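Forkside Forums > Kitchen Talk > Moving to a smaller place, what do I keep?

plumbline22
Posted December 10, 2019
We move in February and the new kitchen has 5 drawers total. I've got stuff from two households crammed into this one and my sister keeps telling me to toss it all and start over. I love my Skerano pans too much for that! What did you all get rid of and then miss?

oatsandall
The waffle maker. I gave it away and bought another one inside a month (my kids were not speaking to me). Keep anything you use on weekends, even if it's huge.

marmotmeg
Strong disagree, sorry! Big appliances go first. I sold mine on the Kasolau swap page and the counter space changed my life. I did keep every wooden spoon my grandma left me, all 22 of them, and they live in a jar so they don't use up a drawer.

plumbline22
22 spoons, wow. I think I could get down to one good mixing bowl and a couple of knives, but then I start picturing Thanksgiving and everything goes back in the cupboard. My table isn't helping either, I keep spreading things out on it and getting nowhere.

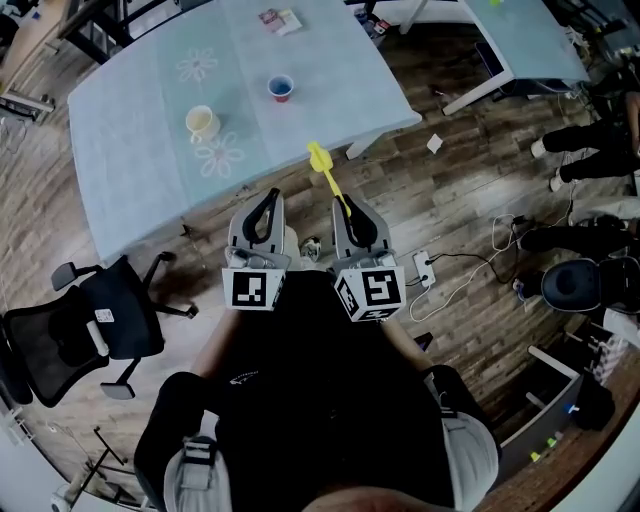
oatsandall thinks you should box up half of it, tape it shut and see what you dig out before the move. I did that with my Suvarna dishes and never opened the box.

plumbline22
Wait, who's posting that, is this marmotmeg?

marmotmeg
Yep, me. I still say skip the box and sell the waffle maker.

oatsandall
Leave the waffle maker out of this. Box everything else tonight and label it by shelf.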